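Chapter 2
Where Things Live: Sorting a Shared Bedroom

I used to start every tidying job with the closet, and I'd like to talk you out of it. The closet has a door. Whatever is in there can wait until Chapter 5. Start with the bed, because it's the biggest flat surface in most bedrooms and everything lands on it sooner or later - cushions, paper, plush animals, half of a toy kitchen.

When I taught the first version of this course in Stostum, I gave people 60 minutes and a single rule: nothing leaves the room. You'd be amazed how hard that is! Everyone wants to run a cup back to the kitchen, and then they see the kitchen, and that's the end of the hour.
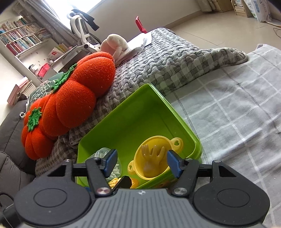

So we stay put and we sort by family. Play food goes with play food, and a toy pot counts as play food for our purposes (I've had long arguments over this one). A tray with raised edges is a wonderful thing to sort into, since you can pick up the whole family at once and the corn cob doesn't roll under the bed. Plush toys and cushions make a second family. A knitted pumpkin belongs there too, even in March. Books go back to the bookshelf, and a stack lying on its side is fine for now.

Paper is the tricky one. Don't read it! Put it all in one pile, face down if you have to, and we'll get to it in the section on the Dekness method.

The bedding comes last. I shake out the quilted blanket, smooth the sheet under it, and only then decide which cushions get to come back.

Before you read on, pick a bed in your own home and try a first pass. Write down the families you ended up with and keep the list handy - you'll need it for the floor plan exercise in section 2.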